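Clearing a Work Surface at the End of the Day
Adi Halim

Start with the small stuff
Pick up loose pieces first, before any cloth comes out. Small red or orange parts are easy to spot on a dark top. Gray ones hide, so run your hand over it.

Whiteboard
Wipe it dry every day. Marker left for more than 30 hours needs cleaner.

Drawers
Give each drawer one kind of thing. I keep a white drawer unit at the back, where it stays clear of the part of the surface I use most. 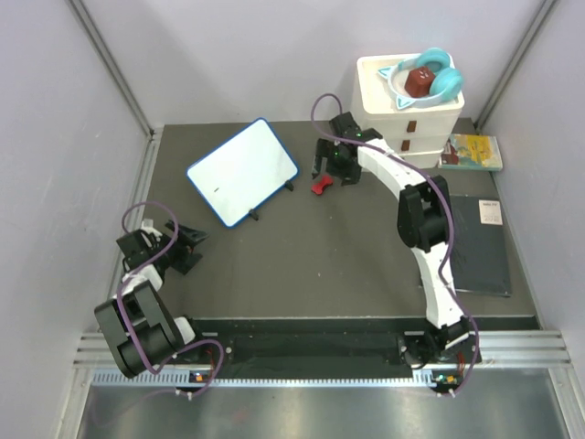
Wiping down
Use a damp cloth with a drop of dish soap in around 200 ml of water. Work from the back wall to the front. Grooved metal edging collects dust, and an old toothbrush gets it out. Dry with a second cloth.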